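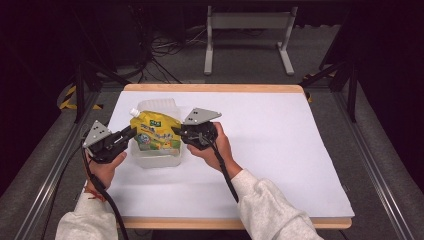

Figure 1. Yellow spouted pouch leaning upright against a frosted plastic box with ridged sides.

Section 2: Setting up a pouch box

Pouches are our favorite thing in the whole Plestdale pantry system, and if you've only ever kept them stacked flat in a drawer you are in for a treat! A box of pouches standing in a neat row, fronts all facing you, takes up very little shelf and lets you see your seasonings, snacks and refills at a glance. Set aside a quiet half hour for the first box. The second one goes much faster.

What you need

One clear or frosted box with straight sides
A light-colored tabletop with room on both sides of the box
Your pouches, with or without spouts
A dry cloth
Labels and a pen (optional, but we love them)

Note: Frosted boxes hide a little clutter and still show color, so a yellow pouch stays easy to find from across the kitchen. Completely clear boxes show everything, including crumbs. Rukhsana Warraich, who wrote the first version of this guide, uses frosted for savory things and clear for sweets.

2.1 Prepare the table and the box

1. Clear a space at least twice as wide as the box. You want a spot for pouches waiting to go in and a spot for the ones you've checked.
2. Wipe the table, then wipe the box inside and out. Let the box dry with the lid off.
3. Set the box down with one long side toward you.
4. Bring all the pouches to the table before you pack any. Look behind the flour – there is always one behind the flour.

Caution: Keep the box back from the table edge. A lightweight box full of liquid pouches gets heavy on one side very quickly.

2.2 Check and sort

1. Lay each pouch down on its back and run a finger along the seams. Anything sticky goes to the sink first.
2. Press gently near the bottom. If you feel liquid moving where it shouldn't, take that pouch out of the pile.
3. Look for the date. On spouted pouches it may be on the back or near the cap, and on snack pouches it is often along a sealed edge. If you can't find it, write the day you bought it on a label.
4. Tighten every screw cap by hand. Snug is plenty.
5. Sort into two groups, stand-up pouches with a folded base and flat ones without. Don't worry about what's inside them yet.

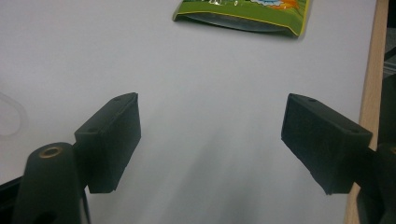 Shiny snack pouches deserve a bit of patience at this stage. They crinkle, they slide, and a puffed-up one takes far more room than its contents need. Leave sealed ones as they are and let them have the top layer. With opened ones, press the air out from the bottom up, fold the top over twice and clip it. A folded pouch behaves beautifully in a box!

Note: Glossy surfaces catch the light, so tilt the pouch a little if the small print disappears.

2.3 Stand the pouches in the box

1. Open out the base of each stand-up pouch with your thumbs before it goes near the box. New ones are often creased flat.
2. Try the first pouch against the outside of the box. If it leans comfortably and doesn't reach far above the rim, the height is right and the lid should close.
3. Place the tallest pouch at the back, leaning on the box wall.
4. Work forward, tallest to shortest, with the fronts facing you. Put all the spouts on the same side if you can.
5. Slip flat pouches in between the stand-up ones.
6. Stop while you can still slide a hand in. Packed tighter than that, pouches come out in twos and threes.

Caution: Never store an opened liquid pouch cap down, and check its own instructions first. Many of them belong in the fridge once opened.

2.4 Learn your pouches by their fronts

Now the fun part – arranging by what you recognize. You don't need to read a package to know it. Big lettering, a strong color or a little picture does the job, and that's a real help in homes where the groceries come in more than one language. Dragica Ristić files hers entirely by color and can find paprika with the lights off, or so she claims.

1. Pick one feature per pouch that you'd spot first.
2. Hold the pouch at shelf height and see whether that feature clears the rim of the box. If the best part of the artwork is near the bottom, give that pouch the front row.
3. Keep look-alikes apart. Two yellow pouches side by side will get mixed up sooner or later.
4. Add your own label on the back if anyone else cooks in your kitchen.
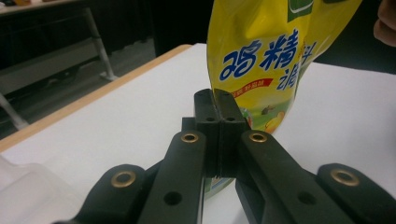
Figure 2. Large blue lettering outlined in white on bright yellow, with the landscape artwork lower down on the bag.

2.5 Put the box away

1. Close the lid without pressing. If it springs up, take out one pouch.
2. Carry the box level, one hand under each short end.
3. Choose a cool shelf between waist and eye height, away from the stove.
4. Repeat the checks in 2.2 every February, or whenever you finish a row.

For dry goods in jars, continue to Section 3.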